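Potholm Village Hall Users' Group
Minutes of the April meeting, held in the small room at 7.30 pm
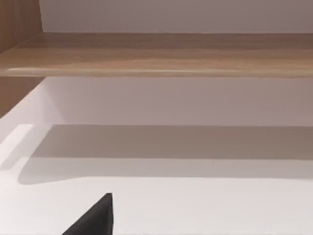
1. Present and apologies

Analyn Dela Peña (chair), Reynaldo Dagdag (minutes), and six members. Apologies from the Dirno Singers, who had a rehearsal.

2. Minutes of the last meeting

Agreed, with one correction. Under item 5 the hire of the marquee should have read £196, not £169.

3. Matters arising

The side gate has been rehung and now shuts. The letter to Stuststead parish about the shared footpath has gone off. No reply yet.

4. Money

The balance stands at £616. Hall hire for the quarter brought in £370, a little down on the winter. Reynaldo said two regular bookings were missed over the school holidays and that both groups are back. The water bill has been queried as it seems to be for the wrong meter.

5. Shelving in the small room

Three ways of using the new shelf were talked over: books for the swap, games for the Tuesday group, or leaflets. Agreed to try the book swap first and look at it again in the summer. Heavy boxes to stay in the cupboard.

6. Summer lunch

Analyn has spoken to Javier Catering, who can do a cold lunch for about 156 people. Members felt this was more than we would need but the price per head goes up below that number. There was some discussion of whether to charge at the door. Agreed to sell tickets ahead — the shop will hold them — and to keep children's places free. Tables to be borrowed from Stuststead if they will lend them again.

7. Heating

The timer is still coming on an hour early. Reynaldo to ring the engineer. Users are asked not to turn the dial in the hallway, as it resets the whole week.

8. Any other business

A set of keys was left in the kitchen and is with Analyn. The piano will be tuned before the next concert. It was asked whether dogs are allowed at the coffee morning — yes, on a lead.

9. Next meeting

Same time next month, in the main hall. Items for the agenda to Reynaldo, please.

The meeting closed at 8.50 pm.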